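Two hand grippers and a pile of soft things

I have been using the Gelum and the Bruvov side by side on fabric, and I now know which one I want to keep. 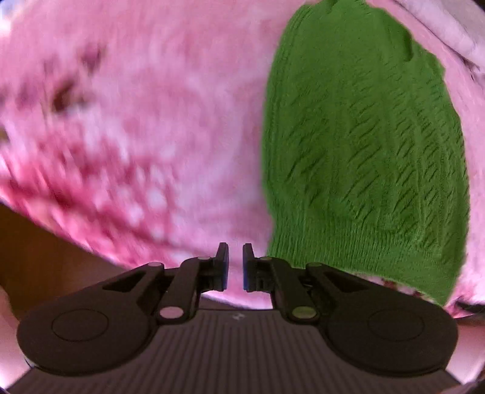 A reader commented under the last post that comparing grippers on wooden blocks is a waste of an evening, and that I should try them on knitting and fleece if I wanted to see a difference. Blocks are kind to everything, the comment went on, and a bad fingertip can hide behind a good block for months.

I think that's fair. My earlier notes were all blocks, mugs and a tape measure, and on those there was so little between the two that I ended up writing mostly about weight and cable routing. Soft things are a different matter. I put together a set that included pink fluffy stuff and a green knitted piece, and went through it with each gripper in turn.

The set-up

Both grippers are the hand-held sort with a wide-angle camera behind the fingers. You hold the thing, squeeze, pick something up, put it down somewhere else, and the video and finger opening are saved together. Later the same fingers go on the arm, which in my case is the small Gyamfi that lives at the other end of the desk. The recording is done by a Watetti box. It has not changed between tests, so I will mostly leave it out of this.

The Gelum has dark plastic bodywork and a pinned linkage, with flat pads that have a thin blue edge on the inside. The Bruvov runs its fingers along a straight rail. On paper the rail is better. The pads stay parallel and move in a straight line, so closing them doesn't shift the tips forward or back. With the Gelum the tips travel on a slight curve, and you have to allow for it when you are close to a surface. I got used to it within an evening, though my first few attempts at anything flat ended with the tips hitting the table.

I did 81 picks with each, in batches, swapping grippers between batches so that I wasn't fresh for one and tired for the other. A pick counted if the item came clear of the surface and stayed held until I let go over the tray. Anything that slid out on the way was a miss. I kept a separate note of picks where I got more than I meant to, such as the item and the layer beneath it.

Knitting

The Gelum was the better one here and I hadn't expected it. Ribbed yarn has a lot of give, and when the Bruvov closes on it from the sides it tends to push up a fold and then lose it as the pads meet. I think the rail is too even for the job. The Gelum's curved path tucks the fold in slightly as it closes, so by the time the pads are together there is a decent amount of wool between them.

It matters where you take hold. Anywhere the knit already bunches is easy with both. A stretched, flat area is hard with both. In the middle ground the Gelum won nearly every time.

The Bruvov also has a sharp corner at the bottom of each pad and it catches loops. I pulled a thread on the second batch and had to work it back in with a needle. Rounding that corner with a file would be ten minutes' work, but I didn't want to alter one gripper halfway through a comparison, so it stayed as it was.

Fleece and plush

Long pile gives both of them trouble. You feel the pads close, it looks like a proper grip, and when you lift you have a pinch of fibres and the fabric stays where it was. The answer is to push down a little before squeezing, and that is something a person does without thinking and an arm does only if it has been shown. I went back through the early recordings and found that I did it on some picks and not on others, with no pattern to it at all. For the later batches I made a point of pressing every time.

The Bruvov was slightly better at pressing. Its fingers are stiffer and the force goes straight down the handle. The Gelum linkage has a bit of play at the pins and you can feel it take up before the tips bite. I tightened what I could. Some play remained, and I suspect some is meant to be there.

Picking one soft thing off another soft thing was the worst job of the lot. Both grippers took up the layer beneath far more often than I would like. I tried coming in at a shallower angle and that helped the Gelum more than the Bruvov, whose camera mount sticks out at the bottom and touches the table before the fingers get low enough.

The view

The cameras are very wide on both. The Gelum's own bodywork takes up the bottom third of the view, so you are looking over the back of the gripper all the time. I complained about that in an earlier post and I have changed my mind. With the linkage in view you can tell from the video alone how far open the fingers are, and that has already saved one session where the Watetti dropped the opening data and kept the pictures.

The Bruvov hides nearly all of itself and gives you more of the table. It is nicer to watch. When the fingers are deep in plush, though, you can't tell from the video whether they are open or shut, and I found that awkward when I was sorting the picks afterwards.

Fast movement close to fluffy material comes out blurred on either one. More light helps. So does slowing down, and I have been trying to do that, with mixed results by the end of a long batch.

Comfort

The Bruvov's trigger is lighter. After a full batch with the Gelum I had a sore base of the thumb, and I took longer breaks with it. I have since padded the trigger with a strip of foam and that has mostly sorted it out. The Gelum body is also very wide across the two rounded sides. On an open table this makes no difference, but it won't go into the deeper of my two trays without knocking the rim.

On the arm

This was a shorter test. I put each set of fingers on the Gyamfi in turn and ran a fixed open-and-close routine over a folded piece of fleece, 3000 cycles for each, left running while I got on with other things. I was looking for wear, not for good picks. The Gelum pads showed nothing I could see. One Bruvov pad had begun to lift at the lower corner, the same corner that catches wool. I glued it down and it has stayed down so far.

The Gyamfi itself behaved, apart from one stop in the Bruvov run when the controller decided it had met an obstacle. It hadn't met anything that I could find. I cleared the fault and carried on from the same cycle. If anyone has the same controller and gets the same stop, I would like to know what your speed limit is set to. Mine was on the default and I have lowered it since.

Cost

The Bruvov was £300 and the Gelum was less, though the Gelum came without a mount and I spent a Monday evening printing one, then printing it again with the holes in the right place. Count your own time however you like. Spare pads are easier to get for the Gelum, and they push on. With the Bruvov you have to peel the old ones and clean off the glue.

Which one I'm keeping

The Gelum stays on the desk. It is better on knitting, near enough equal on fleece, and the recordings are easier to sort. The Bruvov will go in the drawer for jobs that need the fingers to move in a straight line, small parts mostly, and for getting into the deep tray.

I still want to try softer pads on both. The blue-edged ones are fine on wool but they skate a little on smooth lining fabric, and I have a sheet of silicone that I could cut to size. I also want to redo the layer-on-layer picks, pressing the same amount each time, with the light moved round to the other side of the desk. I'll post the numbers when I have enough of them, probably with the failed picks listed separately this time as a few of you asked for that.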